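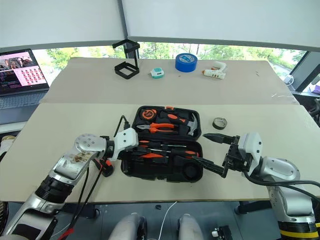

A basic starter set in its case

First set of tools for a new flat: buy a case or buy singly?

Posted in Home and DIY, February 2026
Asked by Pledier

I've just moved into my first unfurnished place and I own one butter knife, which has so far done the work of a screwdriver and a paint tin opener. I've got 85 pounds to spend. Jobs on the list: two flat-pack bookcases, a curtain rail, a wobbly door handle and a kitchen drawer that jumps off its runner. Walls are plasterboard on wooden studs, apart from the bathroom, which is something much harder. Do I get one of those cases with everything in it, or pick things out one at a time? No drill yet.

Laaksonen

Oh, you're in for a lovely time, I still remember my first proper screwdriver! Get the case. A hammer, a tape measure, pliers and a row of screwdrivers will see you through the bookcases, the handle and probably the drawer, and you'll always know where they live (mine is under the stairs, next to the hoover).

Spend no more than half your money on it, though. Put the rest towards a decent spirit level and a drill, second-hand if need be. Check the screwdriver tips before you pay. You want at least two sizes of cross-head, and the tips should sit snugly in the screw with no rocking.

For the drawer, take it right out and look at the little wheels or clips at the back. Mine had a screw that had worked loose by 3 mm and that was the whole problem. Ten seconds with a screwdriver and it glides like a dream!
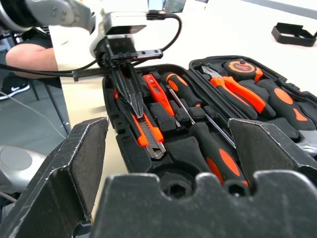
Ballmont

I'd go the other way and buy singly, but I do agree about the pliers. Long-nosed ones are brilliant for getting hold of the tiny nails that come with bookcase backs, so you can hit the nail and keep your thumb.

The curtain rail is the job to take your time over. Find the studs first by tapping along the wall and listening for the dull bit, then mark them in pencil. If your brackets land between studs you need proper plasterboard fixings, and do read the weight on the packet. I put up a 135 cm rail with heavy lined curtains on ordinary plugs and it came down in May with a good lump of wall attached. The second try has been up ever since and I'm still ridiculously pleased with it.

You may also want a 13 mm spanner. My bed frame needed one and it wasn't in any set I had.

Flakarberg

just get the case. also rub a candle along the drawer runner if it's a wooden one, works a treat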